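Breakfast Cook and Kitchen Keeper, Mornings, Olau Guest House
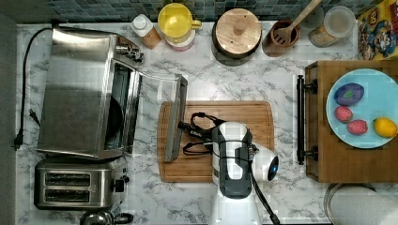 Olau is a guest house with more breakfast eaters than it has any business having, and we need somebody to take charge of the counter between the hours of 6 a.m. and 11 a.m. The person who did it before has gone off to learn upholstery. We wish her well and we miss her eggs.

The job is part time, 21 hours a week, starting in July. It pays weekly, it comes with breakfast (you'll be making it anyway), and there is a room on the top floor if you want one, at a rent we can talk about. The room has a sloped ceiling. Tall applicants should come and stand in it before getting attached.

What you'd be doing

Mostly toast. People write to us about their pastry training and we are happy for them, but this is a toast house. The two-slot toaster handles the early risers, and the toaster oven takes over when the hikers come down all at once wanting cheese melted on things. You will learn to run both while holding a conversation about the weather with a man who has already checked it on his phone.

Beyond toast: eggs, oatmeal, fruit cut up in a way that looks like you meant it, and tea and coffee until people stop asking. Cereal is self-serve. We keep the kind with cartoon characters on the box, and you would be surprised at the age of the people who go for it.

Then there is the keeping part of the job. Everything on the counter has a place, and guests, who are allowed in after 11 to make their own lunches, have other ideas about where that place is. You'd put it all back. Canisters and jars go along the wall under the blue tiles, wooden spatula in the crock, crumbs out of the toaster, plugs out of the wall at the end of the shift. The marble pattern on the countertop hides crumbs better than you'd think, so wipe it whether or not it looks like it needs it. The toaster oven door opens wide and takes up a good piece of the counter when it does. Close it. This is the closest thing we have to a house motto.

You'd also do the shopping list. Dry goods come from Macedo and eggs and milk from the Horker farm stand down the road, where you should allow time for talking. The monthly budget for breakfast supplies is $400 and we have gone over it twice, both times on account of maple syrup.

Who we're looking for

Someone who wakes up on purpose. You don't need to be cheerful at 6 a.m., but you do need to be upright and able to tell the decaf from the other one.

Some kitchen experience helps. A busy diner counts, and so does a summer camp, or a large family with opinions. You'll need a food handler's card by your first shift, and we'll pay for the course if you don't have one. You should be able to lift a full crate of milk and be comfortable on your feet all morning.

Please don't apply if you plan to reinvent the breakfast. The last reinvention involved chia, and we still have most of it.

Hours and the small print

Five mornings a week, on a rota worked out a month ahead. The odd minutes are for shopping and for the walk back from Horker. There are 3 weeks of paid vacation a year, and the house closes for part of the winter, when there's no work but also no toast. In high season we can have 70 breakfasts to get out over a long weekend. You'd have a helper for those, usually a teenager, usually willing.

Olau is a ten-minute walk from the Flendach bus stop, uphill. The first bus gets in too late for the shift, so you'd need a car, a bike, or the room with the ceiling.

How to apply

Write to Chantelle Tshabalala at the front desk, or drop a note through the door. We don't need a formal resume. A page will do, telling us where you've worked, when you could start, and how you make scrambled eggs. The egg question is serious and Chantelle reads those first.

If we like the sound of you we'll ask you over for a paid trial morning. You'll cook for whoever is staying and then sit down and eat with us. Bring shoes that don't slip, and let us know ahead of time about any food you can't handle or won't eat.

Applications stay open until the job is filled. Please don't call before noon, as whoever would answer the phone is making toast.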